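Wonthorpe Household Support Payments Dataset
Data card and release notes, version 3

Summary

The Wonthorpe Household Support Payments Dataset records applications made to the county's child care subsidy and its heating assistance grant over 2 program years. It contains 3,920 application records, one per household per program, with all direct identifiers removed. The dataset was prepared by the Wonthorpe Office of Budget and Family Policy to support public review of how local support money is allocated and how long households wait for a decision.

The release is intended for policy analysts, reporters, students and residents. It does not represent a position of the county board on the future funding of either program.

Contents

The release is made up of 3 files.

applications.csv holds one row per application, with the program, the month received, the month decided, the outcome and the monthly amount awarded.

districts.csv lists the 20 reporting districts and the code used for each in the applications file.

codebook.txt defines every column, the permitted values and the codes used for missing entries.

All files are encoded in UTF-8. Amounts are in whole dollars. Months are written as four-digit year, hyphen, two-digit month.

Source and collection

Records were exported from Grorneo, the case management system used by both programs. Paper applications received at the Auer Street counter were keyed into the same system by intake staff and are marked with the value P in the column named channel. Applications withdrawn before an eligibility check was opened are not included.

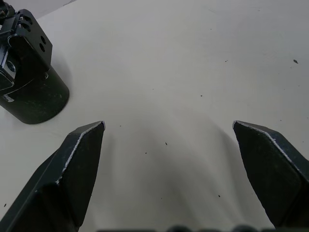 Income is reported in bands. The bands follow the thresholds in the county subsidy schedule and were adjusted in July of the second program year, when the board raised the upper limit for families with two or more children under five. Rows decided under the earlier schedule carry the value A in the column named schedule, and rows decided under the later one carry the value B. Users comparing award amounts across the two years should separate these groups before calculating averages.

Privacy review

Names, street addresses, case numbers and exact birth dates were removed before the files left the office. Household size is capped at seven. Where a combination of district, income band and household size described fewer than five households, the district code was replaced with 99. The review was carried out by Lena Duda and approved by Graham Sedgwick.

Users must not attempt to identify any household, whether from these files alone or by linking them to other records.

Known limitations

Decision months are missing for some applications transferred from the Flotonton service area when that area was merged into the county program. The original decision letters exist on paper but have not been keyed.

The dataset covers applicants only. It cannot be used to estimate the share of eligible families who receive support, and it says nothing about families who were eligible and did not apply.

A household that applied to both programs appears twice. The two rows cannot be linked in the public release.

Changes in this version

District codes were corrected to match the current boundaries. The outcome value "pending" was split into "awaiting documents" and "awaiting decision." The column named amount_est was dropped, as it duplicated amounts already present elsewhere in the file.

Use and citation

The files may be copied, analyzed and republished without charge, provided the source and version are stated. Suggested citation: Wonthorpe Office of Budget and Family Policy, Household Support Payments Dataset, version 3. Prepared by Aisyah Hartono and Montserrat Casado.

Corrections and questions

Errors should be reported in writing to Zuzana Zeman, Data Steward, at the Office of Budget and Family Policy. Please give the file name, the row number and the value believed to be wrong. Reports are reviewed each Wednesday, and accepted corrections are listed in the notes to the next version.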